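Notebook, bench 3 – February, continued from previous page

Picked up the hide glue comparison again after the delay with the Grider order. Two batches on hand now: the Zernham pearl, opened last month, and the granulated lot from Durbridge that Emiliano brought over. Purpose is still to decide which one goes into the standing recipe for the veneer work. I am not interested in ultimate strength. Both are stronger than the wood in most joints. What matters here is open time, gel behavior, and how the pot holds up over a working day.

Mixing. Both batches soaked overnight in cold water, 14 parts glue to 25 parts water by weight. Zernham swelled evenly. Durbridge had a crust of dry grains stuck to the wall of the jar above the water line, which I pushed down with a stick at 8:20 and gave another hour. Should have stirred it in the first ten minutes. Writing it down so I do it next time.

Heating. Water bath, target 60 C in the pot. The bath controller overshoots on the first rise and the pot reached 64 before settling. I do not think a few minutes at 64 does any harm, but Sachiko disagrees and has asked that the bath be brought up to temperature first, with the pot going in after. Fine. Done that way from the second run on.

Skin formed on both pots when the lid was off. Zernham skin was thicker and lifted in one piece. Durbridge skin tore and left strings, so I strained that pot through a nylon stocking before brushing out any samples.

Gel time, measured as first loss of tack on a 100 mm square of maple, brushed one coat, shop air. Zernham gelled faster in every run. The gap is wide enough to notice by hand without a clock. Adding urea at 5 percent of dry glue weight slowed both, Durbridge more than Zernham. At 10 percent the Durbridge was still moving when I wanted to clamp, and the veneer strip slid. That sample is scrapped and not in the table.

Clamp samples. Maple on maple, edge joints, fresh planed surfaces, no toothing. I made up 14 pairs and marked them on the end grain in pencil: Z for Zernham, D for Durbridge, U after the letter if urea was added. All in clamps overnight. Cauls waxed. Squeeze-out left alone until it was rubbery and then taken off with a scraper. Anyone picking these up should note that Z3 was planed slightly hollow and the joint line shows it. Keep it as a reference for a bad fit.

Bench temperature is the uncontrolled variable in all of this. The north end of the shop is cold until mid-morning and the maple sits there. I moved the blanks to the shelf over the radiator for the afternoon runs, and gel times got longer as expected. Morning and afternoon runs should not be averaged together. They are in separate columns.

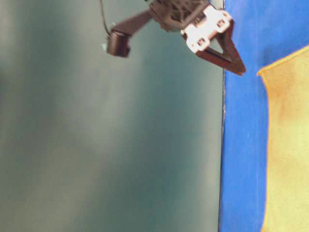 Black cylindrical housing with its cable, white bracket to the right.

Broke the first four pairs with a chisel in the vise. Z1 and Z2 failed in the wood. D1 failed mostly in the wood with a starved patch near one end, which I put down to my brushing. DU1 came apart partly along the glue line, with the film dull and a little soft. It may simply have needed more time. Kaede suggests leaving the urea samples a full week before testing, and I will do that with the rest.

Reversibility. Hot water on a rag over the joint line, palette knife worked in from one end. Z4 opened after several applications. D2 opened sooner. The urea sample let go soonest of all, with little force on the knife. For veneer repair this is useful. For chair joints I would leave the urea out altogether.

Smell. Zernham mild on the first day and slightly worse on the second. Durbridge had a definite odor by the second afternoon and I threw out the remainder. Lukáč's old recipe card calls for a few drops of clove oil. Not tried.

Leftover Zernham poured into a tray, gelled, cut into cubes and put in the freezer. Label has the mix ratio and the word GLUE in large letters, at Maruyama's request.

Open items:
Stir the Durbridge in at the start of the soak and repeat the gel runs.
Ask Uchida for the hygrometer back. No humidity readings for any of the above.
Remaining urea pairs stay on the upper shelf. Please do not flex them.
Run a salt version alongside urea if there is enough maple.
New brush. The current one is shedding, and there is a bristle in the D4 joint.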